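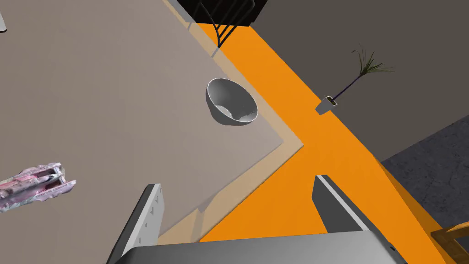 quillback
Has anyone here used the Faltside pottery records for a thesis? I'm writing on the Katene workshop and its plain tableware. The printed catalog lists 2,765 pieces, and 300 of them have no maker given. Most are like the white bowl on the tabletop, with no pattern to go on, so I'm stuck with shape and rim.

marrow_lane
Used them for a seminar paper. The kiln books help more than the catalog. Ask for box 6.

tenpenny
I wouldn't lean on the kiln books. They were copied out later at Akness and whole firings are missing. Pinar's order ledgers are better for dates.

marrow_lane
Pinar only covers what was sold to shops. That leaves out the seconds, and a lot of the unsigned ware was seconds.

tenpenny
Says who? I've read 90 pages of those ledgers and seconds are priced in them.

quillback
Good to know. Do the ledgers give shapes or only prices?

tenpenny
Shapes up to a point. "Bowl, large" is typical. Reading room closes for most of August, so write ahead.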